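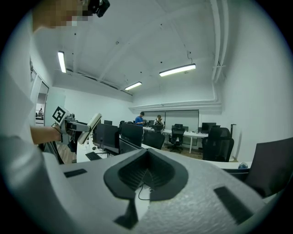 The long room at Brivo, where the hand-held grippers are put through their paces.

Elisa Donati had been asked to decide by lunch whether Brivo should keep the Vendell grippers, and at twenty past eleven she was still trying to fold a tea towel with them.

"You're strangling it," said Ruoxi Cao, who had come over with two mugs and nowhere to put them.

"I'm being firm with it." Elisa squeezed the handle, the white jaw closed on a corner, and the towel slid off the desk and onto the floor for what felt like the hundredth time that morning.

The trial kit had cost them 264 pounds for the month, with training thrown in, and the training had been a very cheerful man on the telephone who told her to think of her own grandmother's hands. She had thought this was nonsense. But her grandmother had run a laundry in Bergamo, and now, with the headset pinching her ears and the tea going cold, she found she could remember quite clearly how the old woman never took hold of a sheet by the very corner. She took it a little way in, where there was something to hold, and let the corner look after itself.

Elisa picked up the towel and tried it that way. It came up straight. She brought the other gripper across, slowly, and laid one edge down over the other, and it was a bit crooked but it was certainly folded.

"Oh, that's lovely," said Ruoxi. "Do it again."

She did it again, and then eight times more, while Ruoxi drank both teas and gave marks out of ten like a judge at a village show. Zendow had offered them something cheaper, with a lighter handle and a longer guarantee, and Elisa had rather meant to say yes to it. The form was open on her screen, with a box at the bottom for remarks.

"What will you put?" asked Ruoxi.

Elisa thought for a while, and wrote: Keep. Wrists ache. Please send more towels.

Comments (3)

marigold_jo: My nan folded sheets just like that! Had to go and ring my mum after reading.

Peter in Hexham: Enjoyed this, though I'd have liked to hear more from Ruoxi. Is there a second part?

tilly.w: Eight tens I hope x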